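Skenent Clip-On Desk Lamp, three months in

I bought this for the corner desk in October, mostly because the old lamp buzzed and I was tired of hearing it on calls.
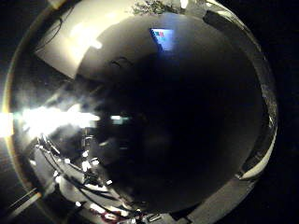

So, brightness first! It has 3 levels and I live on the lowest one. The top setting is a lot, and if the head is tipped even slightly toward you it will get you right in the eyes (ask me how I know). The box says 624 lumens. I can't measure that, but I believe it.

The clamp is better than the one on my old Preda. It holds tight on a thick desktop and hasn't slipped, though the rubber pad came off once and I glued it back on. The cord is too short for me, so I'm using an extension, and I wish they'd thrown in a cord clip or two.

Color is a warm white, nice in the evening, a bit yellow if you're sorting thread or paint. The touch button also takes two tries when my hands are cold.

I'd buy it again, but on sale. Celtley has a cheaper one with a longer cord that I might try for the sewing table.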